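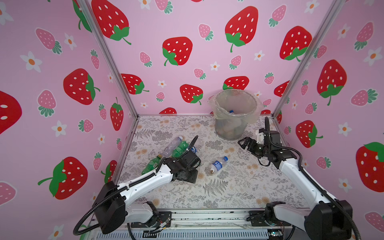
4. Preparing the booth for the bottle task

This section assumes that both arms are already fixed on the front rail (section 3) and that the Cekska control program starts without errors.

4.1 Bin and bottles

1. Turn off the power of both arms at the main switch.
2. Put a new bag in the bin and fold the edge over the rim. The bag must hang down on all sides.
3. Place the bin near the back of the table, so that the two grippers can reach the opening.
4. Lay the bottles on their sides in front of the bin. They may touch or cross each other, this is good for the test.

Note: Use bottles of different size and color. Isla MacLeish made our first tests with clear bottles only, and afterwards the program had trouble with the green ones.

Caution: Empty the bottles and close them before use. Liquid on the rail can reach the wiring.

4.2 Checking the cables

1. Move each arm slowly by hand from the rail to the back wall.
2. Look at the black corrugated cable during the whole movement. It must make a free loop at the elbow and at the wrist.
3. If a cable pulls tight, open the clamp and give 3 cm more length.
4. Tape the thin colored wires to the front rail.
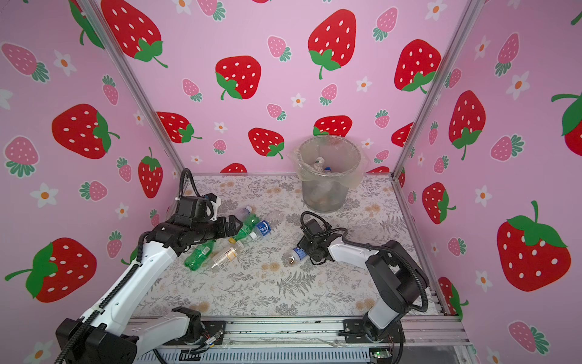
4.3 First run

1. Close the lid of your laptop stand and take all tools from the table.
2. Turn on the main switch and wait 18 seconds. The arms hold their position after this time.
3. In Cekska, choose "Bottles" and set the speed to "Slow".
4. Press Start. Keep one hand near the stop button – also when you have done this many times.

Caution: Do not reach into the booth to correct a bottle while the arms have power. Press stop first, then turn off the main switch.

If error 379 appears, one gripper did not find its zero point. Open the jaws with the menu, and start again from step 2. For error 962, see section 6.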